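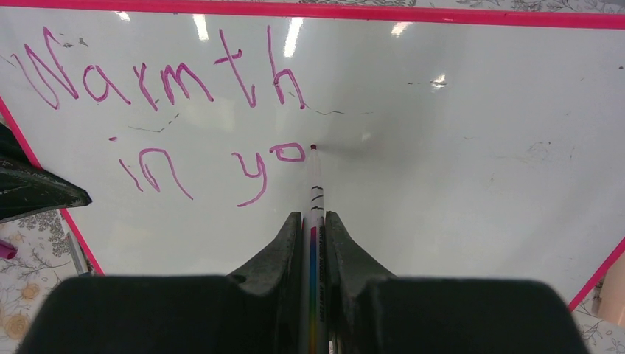 Cabin and cargo heating on small turboprop freighters is usually supplied by bleed air taken from the engine compressor. This report examines whether part of that supply can be replaced by an electric heater without exceeding the capacity of the existing starter-generator. At the first project meeting the topic was put under the word "Warmth", written in marker above a second, unfinished line on a whiteboard with a red border, and it stayed as the working title until the interim review. The formal title is Partial Electric Replacement of Bleed Air Heating on a Light Turboprop Freighter.

1. Background

Bleed air is simple and reliable, but it has a cost. Air removed from the compressor is not available for combustion or turbine cooling, so at a given power setting the turbine runs hotter and fuel flow rises. On short cargo routes the effect is greatest in climb, when the crew needs power and the cabin is still cold from the ramp.

The reference aircraft is the Kukano, a twin turboprop operated on mail and parts flights between Lirkstead and Iltthorpe. The operator gave us access to flight logs for one winter. Brynhildur Mogensen supervised the project. Cornel Bălan wrote the thermal model and I was responsible for the electrical load analysis and the test rig.

2. Method

The cabin was modeled as a single air volume with three wall sections: forward fuselage, cargo bay and floor. Heat transfer coefficients for the walls were taken from the aircraft maintenance data where available and otherwise estimated from skin thickness and insulation type. Crew body heat was included. Solar gain was not, as most of the flights are made before sunrise.

A total of 243 flights were used to set the outside air temperature and time at altitude. Flights with missing temperature records were removed before this count. The model was run with a time step of one second from engine start to shutdown.

For the rig, a Bergmann duct heater rated at 2000 W was fitted in a length of supply duct and fed by a variable speed fan. Thermocouples were placed upstream and downstream of the heater and at the duct outlet. Each test point was held until the outlet reading was stable.

3. Results

With the electric heater on and the bleed valve partly closed, the model gave a 14 percent reduction in bleed flow averaged over the flight. Most of this came in cruise. In climb the reduction was small, because the cabin demand was well above what the heater could supply and the bleed valve remained close to fully open.

Rig results agreed with the model at high fan speed. At low fan speed the outlet temperature was lower than predicted. We attribute this to heat loss through the duct wall, which the model treats as perfectly insulated.

The electrical load stayed within the generator rating in all normal cases. With one generator failed, the heater has to be shed together with the galley outlet. This needs to be automatic, as the crew workload after a generator failure is already high.

4. Limitations

The single air volume hides the difference between the cockpit and the rear of the cargo bay. Pilots report cold feet even when the cabin sensor reads normal, and the model cannot show this. Heater mass was included in the fuel calculation, but wiring mass was not, pending a route for the cable through the wing root.

5. Further work

The duct wall loss should be added first. A two-zone cabin model is the next step, followed by rig tests with the inlet air chilled. Cornel has started on the second zone, and the input files are stored with the flight data in the department archive.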